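Durkel publishes plain-English safety rules for humanoid robots in the home

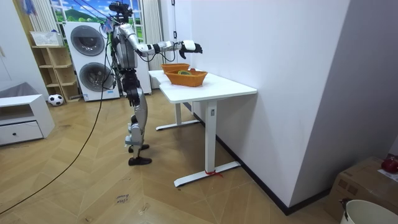

A humanoid robot reaches over two baskets on a desk, with the washer-dryer behind it.

Hesten, Thursday, July 5, 2018

We've done it! Our house rules for testing humanoids in home-like rooms are out today, free for anyone to use, and I'm really pleased with how short they came out (29 rules on 4 pages, down from a first draft in May that I could hardly lift).

I wrote them with our friends at Hashemi, who build the rooms, and Flollar, who check the machines. We wanted something you could pin up by the door and read with a cup of tea in your hand. So it says who may step inside the arm's reach and when, where cables should run, what has to be cleared off the floor before the power goes on, and who holds the stop button. It's always one named person, and they don't hold anything else.

My favourite is rule 8: if you're not sure the arm is idle, it's moving. Stay back and ask.

The rules don't replace the law or the formal standards, and you'll still need your own risk assessment. We'll look at them again after 2 months, so please send us your grumbles.

Copies are available from the Durkel office in Hesten, on paper or by email.

Ends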